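McPhee Building, Grekumholm: Quarterly Interior Floor and Walkway Inspection
Areas covered: ground floor rooms, east corridor, rear stair
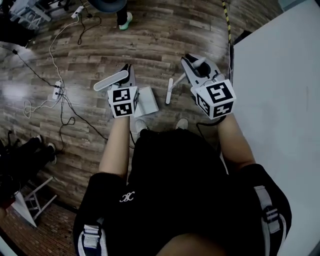 Dindville office commented on the draft that the corridor transition strip should be listed apart from the room floors, as it was missed in the last two rounds. The strip now has its own line (item 4).

1. Floor boards, main room
Result: Pass
Comment: No raised edges found by straightedge. One board near the radiator moves slightly under foot load. Recheck next quarter.

2. Gaps between boards
Result: Pass
Comment: Widest gap measured 5 mm, by the north wall. Seasonal shrinkage is expected from November on. Do not fill until spring.

3. Surface finish
Result: Pass with comment
Comment: Finish is worn through at the main door. Slip resistance is still acceptable when dry. Wet test not done. Spot recoat requested.

4. Transition strip, east corridor
Result: Fail
Comment: Two screws missing at the left end. Strip lifts when stepped on. Taped and marked on the day. Replace with the Zelivberg low-profile strip already in stock. The old strip is not to be reused.

5. Walkway width
Result: Pass
Comment: Narrowest point 1,000 mm, beside the supply cabinet. Cabinet door reduces this when open. Keep door closed when not in use.

6. Loose mats
Result: Fail
Comment: Mat at rear entrance curls at one corner. Backing is hard and no longer grips. Removed. Replacement on order.

7. Lighting at floor level
Result: Pass
Comment: Lowest reading 300 lux, rear stair landing. Diffuser on that fixture is dusty. Clean at next service.

8. Stair nosings
Result: Pass
Comment: All fixed. Contrast strip on the bottom step is fading but can still be seen from the top landing.

9. Cords and hoses across walkways
Result: Pass with comment
Comment: Cords and a power strip lying on the floor boards at time of inspection.

10. Cleaning product labels
Result: Pass with comment
Comment: Floor cleaner bottle in closet 31 has a partly unreadable label. Dilution rate is missing. Relabel or discard.

Follow-up
Items 4 and 6 to be closed by Wednesday. Item 3 goes on the regular work list. Item 1 stays open until the next round. Completed sheets go in the binder in the Grekumholm office, with a copy to Dindville.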